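¿Cómo quitar las rayas del fondo de una cubeta metálica?

Stustora
Tengo una cubeta gris donde guardo bloques rojos y verdes, y el fondo se ha llenado de manchas blanquecinas. ¿Se puede pintar?

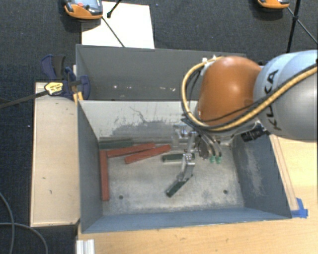 Benítez – 8/18/19
Lija al agua de grano 100, seca bien y dale 2 manos de esmalte para metal. Los agujeros del fondo no los tapes. La pared del fondo también tiene rayas, repásala.

Skutotton
Yo puse una plancha de goma en diciembre y listo – ni pintura ni nada.

Drindari
Lo mismo, goma.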